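Grorar Countertop Kitchen Scale
Set-up and Use Guide

Section 3: Weighing

Before you start

Place the scale on a flat, hard surface. A scale that rocks or leans will give a different reading each time it is used. Do not set it on a folded towel, a cutting board with rubber feet, or the drainboard of a sink. A sheet of paper or a thin mat under the scale is fine as long as it lies flat and does not touch the weighing platform.

Keep the scale away from the stove, from fans, and from open windows. Moving air can be enough to change the last digit.

If the scale has been stored in a cold room, let it sit in the kitchen for 60 minutes before use.

3.1 Turning on and zeroing

1. Make sure the platform is empty.
2. Press ON and release it. All parts of the display light up for a moment.
3. Wait until the display shows 0. Do not touch the platform during this time.
4. If the display shows anything other than 0, press ZERO once.

Note: If the display does not settle, check that nothing is wedged between the platform and the body of the scale. Crumbs and dried dough are the usual cause. See Section 5, Cleaning.

3.2 Weighing with a cup or bowl

Use this method for liquids, flour, sugar, and anything else that cannot be put straight on the platform.

1. Turn the scale on and wait for 0.
2. Set the empty container in the middle of the platform.
3. Wait for the reading to settle, then press TARE. The display returns to 0.
4. Let go of the container and keep your hands off it while you read the weight.
5. Add the ingredient slowly until you reach the amount in the recipe.

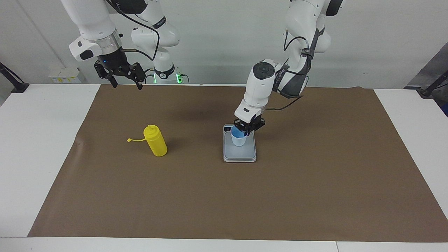
Fig. 4. Cup on the weighing platform.

A wide bowl may hide the display. Choose a narrower container, or turn the scale so that the display is on the side where the bowl sticks out least.

When you take the container off, the display shows its weight as a negative number. This is normal. The scale keeps the tare value until you press TARE again or the scale turns itself off.

CAUTION: Do not press down on the container to steady it. Pressing can overload the sensor and damage it for good. This kind of damage is not covered by the warranty.

3.3 Adding several ingredients to one container

1. Weigh the first ingredient as described in 3.2.
2. Press TARE. The display returns to 0 with the container and the first ingredient still in place.
3. Add the second ingredient.
4. Repeat for each one after that.

The total of everything on the platform, including the container, must stay below the limit printed on the underside of the scale. Pressing TARE does not raise the limit. If the display shows EEEE, remove the load right away.

For small amounts such as yeast or salt, add at least 2 grams at a time. The scale may not notice a very slow trickle and can hold the old reading. If you think this has happened, lift the container, put it back, and read the weight again.

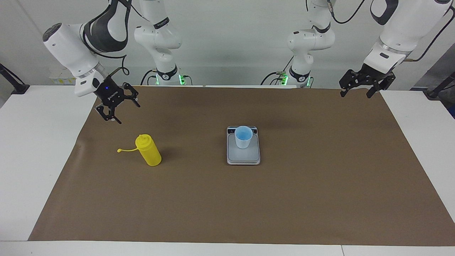 Oil, syrup, and honey are easy to overshoot. Stop a little short of the target, let the reading settle, and add the rest in drops. Liquid that runs down the outside of the container and onto the platform is counted in the weight, so wipe it up and start that ingredient again.

3.4 Changing units

1. With the scale on, hold UNIT until the display blinks.
2. Press UNIT again to step through g, oz, and lb:oz.
3. Stop at the unit you want. After a short wait the blinking ends and the unit is saved.

Change units before you start a recipe. Changing in the middle clears the tare value.

3.5 Automatic shut-off

The scale turns off after 7 minutes without a change in weight. The tare value is lost when this happens. If you expect to be called away, write down the reading first.

To turn the scale off by hand, hold ON until the display goes blank. Do not store anything on top of the scale, even when it is off.

If the display stays blank when you press ON, replace the battery as shown in Section 4.

Revised 2008-08-31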